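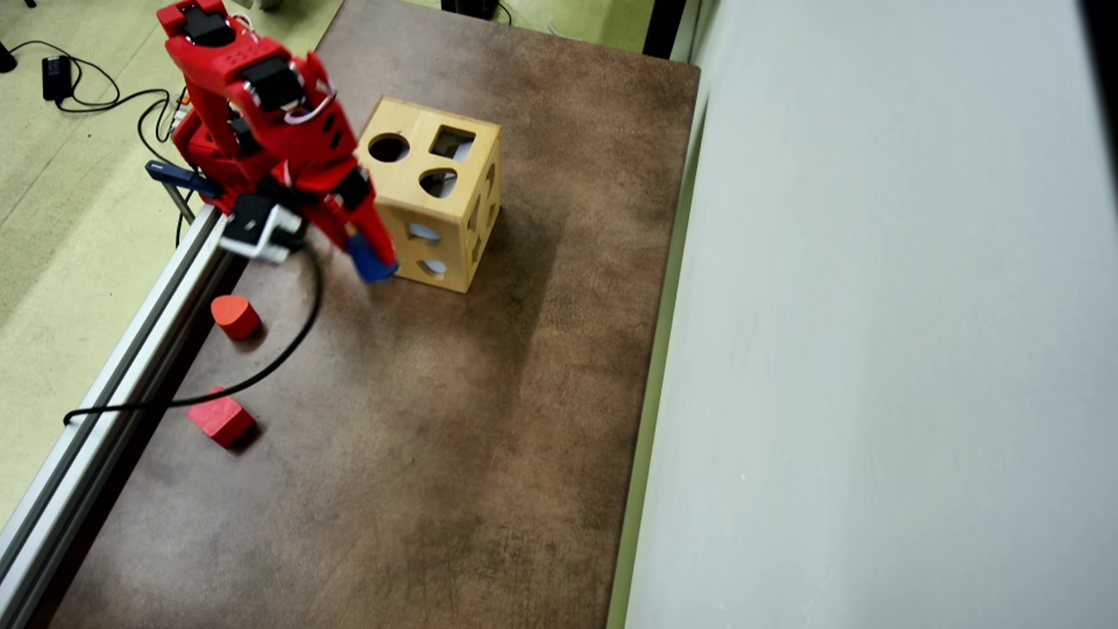
A red robotic arm at a wooden shape-sorter cube on one of the Heline practice benches.

Gerneck publishes maintenance routine for its small robot benches

March 2, 2023

Gerneck, the training and repair workshop, has today published the full maintenance routine for its Heline benches, the small robot cells on which its learners practise setting up and looking after a robotic arm. The routine is free to download and may be copied by schools, colleges and clubs that run similar equipment.

The document runs to 47 pages and covers a single bench from first assembly to the replacement of a worn servo motor. It draws on 1,468 entries in the workshop's repair log. Of the faults recorded there, 62 per cent were traced to cables and connectors, and the routine therefore begins with the wiring.

Before power is switched on, the person in charge of the bench is asked to follow each cable from the motor to its connector by hand, to press every plug home and to move the arm slowly through its full reach. Any cable that pulls tight at a joint must be given more slack and fastened again. The power adapter is to be checked for damage to its lead. 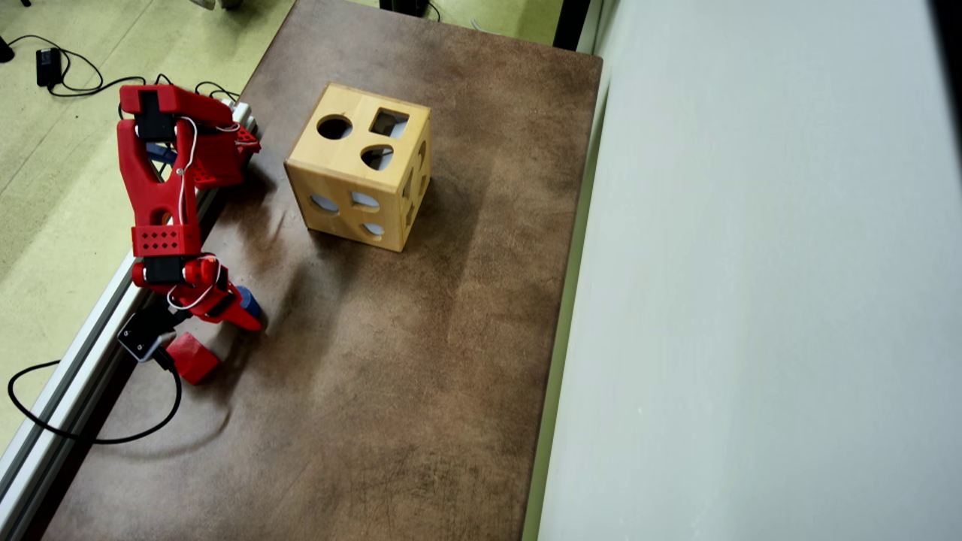
The second part deals with the gripper. Its fingers are to be wiped clean, the screws at the wrist tightened and the closing position set again using one of the wooden blocks. The arm is then made to carry a block to the shape-sorter cube 100 times at low speed. If the point of arrival drifts during that run, the joints are to be examined one by one, starting nearest the table.

"Most of the arms brought to us for repair had a small fault that was left too long," said Raffaele Colombo, head of maintenance at Gerneck. "We have written down what our own staff do each morning, in the order in which they do it. A learner should be able to follow it with a screwdriver and a cloth."

Printed parts are treated in a separate chapter. Brackets with a visible crack are to be replaced and may not be glued, and the new part must be fitted with the power off and the arm supported. After any such change the zero position of every joint is to be recorded again on the bench card.

The routine was tested with learners at the Bellini training rooms and was revised after their comments, chiefly in the section on motor numbering. A shorter version for younger learners, prepared with the Jamlow schools programme, will follow in May.

Copies of the routine and blank bench cards are available from the Gerneck website. Printed copies may be ordered from the workshop office at the cost of postage.

Ends

Notes to editors

Heline is the name given by Gerneck to its range of practice benches. Requests for interviews should be addressed to the Gerneck press office.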